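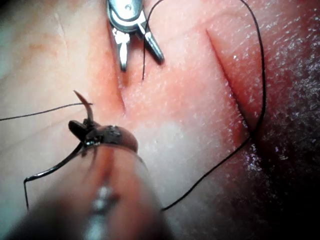 Suture Practice Report – Skills Elective, Group 5

So for my project I picked closing wounds on a practice pad, mostly because I figured it would be the easy one. I sew my own costumes, how hard could it be? Pretty hard, I found out in the first session! Skin does not behave like cotton, and a cut that looks tidy when it's closed will open up and roll its edges at you the second you pull on it.

What I wanted to find out

My question was simple. Does the size of the bite (how far from the edge the needle goes in) matter more than how tight you pull the thread? Our handout from the Dralstead skills room says both matter, but I wanted to see it for myself, and I wanted to write down my own mistakes while they were fresh.

What I used

Practice tissue, black thread on a curved needle, and the Nurno workbook for the stitch diagrams. I like black thread a lot. It shows up so well against pink that you can't pretend a crooked stitch is straight. I also kept a notebook open next to me the whole time, which got pretty gross by the end, sorry to whoever has to grade it.

How it went

I did 16 practice closures over February, a few at a time. For the first half I kept the pull the same and changed the bite, and for the second half I did it the other way around. I know that's not a perfect setup – I was getting better the whole time, so the later ones had an advantage. My lab partner pointed this out after I was already done, of course.

The curve of the needle is what took me longest to understand. You want to let it travel along its own arc and come in close to the lip of the cut without skimming it. If you push it straight, like a pin, you just drag the tissue along and the hole comes out bigger than it should be. I wrote "ROLL IT" across the top of three pages in a row.

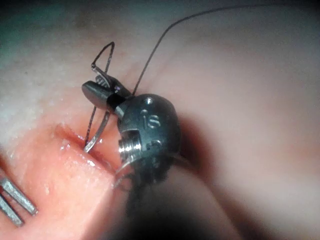
Photo: Minja skills room

Thread was the other headache. You've got a long end going one way, a loop standing up somewhere else, and you have to keep track of which piece is going to tighten when you pull. I lost that game a lot. My best fix was to stop after every pass, lay the long end off to one side, and only then start the next step. It's slow but I quit making accidental knots.

What I found

Bite size won, at least for me. When my bites were tiny the thread cut through the edge no matter how gently I pulled. With a bigger bite I could be a little sloppy about the pull and the edges still met okay. Pulling too tight was a problem too, though it was easier to spot, because the edges bunch up and you get a ridge down the middle. Deep cuts were worse than shallow ones. The top can look closed while there's still a gap underneath, and I only caught that when I pressed on it from the side.

What I'd change

I'd mix up the order so the practice effect doesn't sneak in. I'd also measure the bites with a ruler, since "small" and "medium" in my notes clearly meant different things on different days. And I'd like to try the Itasa thread the other group had, which they said was less springy.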